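Zwei Arme, eine Arbeitsplatte und endlich saubere Nullpunkte

30. September 2024

So, die Zelle läuft wieder! Wer im April mitgelesen hat, weiß noch, wie ich den Umzug meiner zweiarmigen Küchenzelle von der alten Simulation auf Tistari angekündigt und dann kleinlaut verschoben habe. Jetzt ist er durch, und ich freue mich wie ein Kind.

Angefangen habe ich mit den Basen. Beide Arme hingen in der alten Szene an einem gemeinsamen Bezugspunkt, und jedes Mal, wenn ich die Arbeitsplatte verschoben habe, wanderte der linke Arm mit und der rechte nicht. Jetzt hat jeder sein eigenes Koordinatensystem, und die Platte auch. Klingt langweilig, ist aber herrlich: Höhe der Platte ändern, neu laden, fertig.

Danach die Greifer. Rustama (so heißt mein Skriptpaket für die Greiferparameter, der Name ist historisch gewachsen, fragt nicht) hatte für links und rechts dieselbe Schließkraft eingetragen. Bei harten Sachen merkt man das kaum. Bei Gebäck schon, da drückten sich die Finger in das Kollisionsmodell hinein, und beim Öffnen flog das Ding quer über die Platte. Ich habe die Reibung hochgesetzt, die Kraft rechts halbiert und die Kontaktberechnung auf 16 Iterationen gestellt. Mit 14 zitterte es noch ganz leicht, mehr als 16 bringt bei mir nur Wartezeit.

Dann kam der Teil, vor dem ich mich gedrückt hatte, nämlich die Ruheposition links. Der Arm soll beim Ablegen neben der Kiste bleiben, Greifer zu, und dem rechten nicht in die Bahn kommen. Früher stand er zu weit innen. Zwei Gelenkwinkel geändert, Sicherheitsabstand im Flinex-Planer neu gesetzt, und schon hat der rechte Arm Platz, um mit dem Gebäck von oben über die Kiste zu gehen.

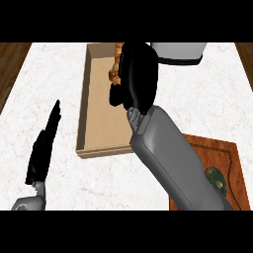
Sayaka Murakami hat mir nach dem Lesen des Entwurfs geschrieben, ich solle die Greiferwerte auf keinen Fall fest in die Szene schreiben, sondern pro Objekt ablegen, sonst suche ich beim nächsten weichen Teil wieder von vorn. Außerdem würde sie die Ruheposition als Gelenkwinkel speichern, weil der Planer aus einer kartesischen Pose gern mal die falsche Ellbogenstellung macht.

Beim zweiten Punkt war ich schon so weit, der erste hat mich erwischt. Die Werte stehen also seit heute in einer eigenen Datei, ein Eintrag je Objekt, mit Kraft, Reibung und Öffnungsweite. Für das Grünzeug auf dem Schneidebrett fehlen mir noch brauchbare Zahlen, das kommt als Nächstes dran. Die Datei lade ich hoch, sobald ich die Kommentare darin aufgeräumt habe.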